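Getting more people from our town out on group hikes?
Sheyla Correa

I help run a small walking group at Rarkby and nearly everyone who shows up looks like everyone else who shows up. I'd love for the newer families in town to feel welcome — has anyone had luck with this? We have 40 members on the list and no budget to speak of.

Arnulfo Zapata

Just put up flyers. Worked for us.

Giuliana Huamán

Flyers never did much for my group in Oduvar, sorry Arnulfo! What helped was asking people what was in the way. A lot of them had no car and didn't own boots, so we started doing 4 mile walks from the bus stop in sneakers, kids welcome, and we put the notice out in Spanish too. I also quit leading every walk myself and let two of the new moms pick the route. My first mixed walk was in April and it rained the entire time, and they still came back (I brought a lot of hot chocolate). If your library has a newcomers' coffee hour, go to that before you print anything.

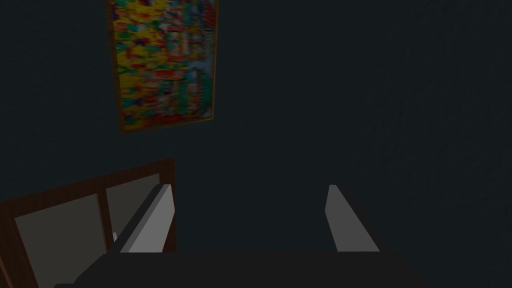
More from this board
Where can I borrow kids' rain gear?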